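3.2 How the makers talk about their stones

I should say first that I came to this section as a buyer. I've worn brooches since I was a student, and when Elin Lewis offered me the run of the Jameck sales ledgers I said yes before I'd really thought about how much reading it would be (a lot!). There were 172 listings in the end, all for brooches and pendants, and I read every one of them twice.

What struck me early on was how differently two workshops could write about the same agate. The Drorkby bench likes its geology. You get the bed, the colour of the banding, a word or two about the polish, and then the price. Wogan hardly mentions the stone at all and goes straight to what you might wear it with. 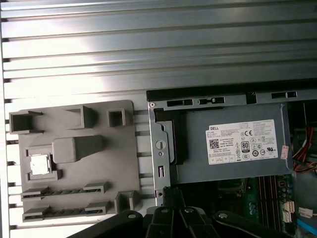

I had expected the longer descriptions to go with the dearer pieces, and for pendants they do, more or less. Brooches were another matter. Some of the costliest had a single line, often just the metal, the hallmark and the width of the pin, and I spent a good while wondering whether I'd muddled the sheets. I hadn't. Elin thinks brooch buyers have mostly handled the thing before they see it listed, and I'm inclined to agree, though the ledgers can't settle it.

Hallmarks deserve a word of their own. In 8 listings the maker's initials came before the name of the stone, and all of those were from Retik, where the founder's mark is still what people ask for. I rang the shop in March to check, and they were very patient with me.

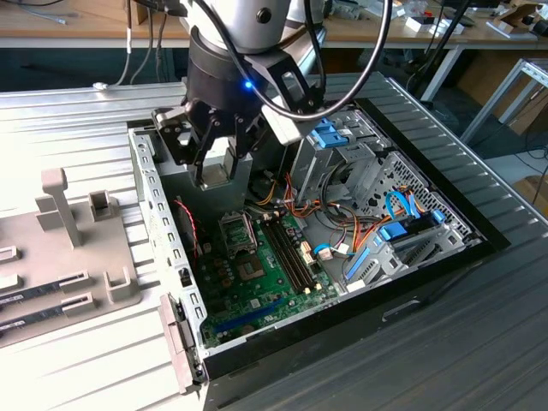 Figure 2. Robot arm and gripper over an open desktop computer case.

Then there is the business of flaws. I love a flaw in a stone, and so do plenty of sellers, who will call a crack a "river" or a cloud a "mist" and charge you for it. I sorted these words by hand, which was slow but rather fun, and put anything I couldn't place into a pile marked "weather". It became quite a large pile. 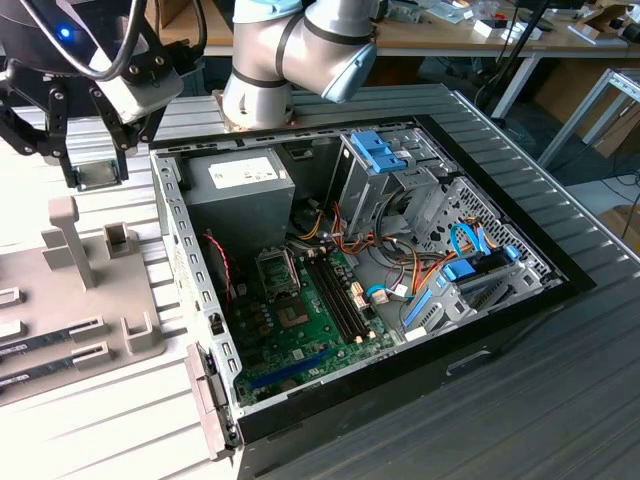
Drorkby almost never does this. A chip is a chip there, and it's usually given in millimetres. Wogan's writers lean on the weather words more than anyone, especially for moss agate, and they keep it up even in listings from 2000, when the rest of their copy was very plain indeed. I come back to the moss agates in section 4, with the prices set beside the wording.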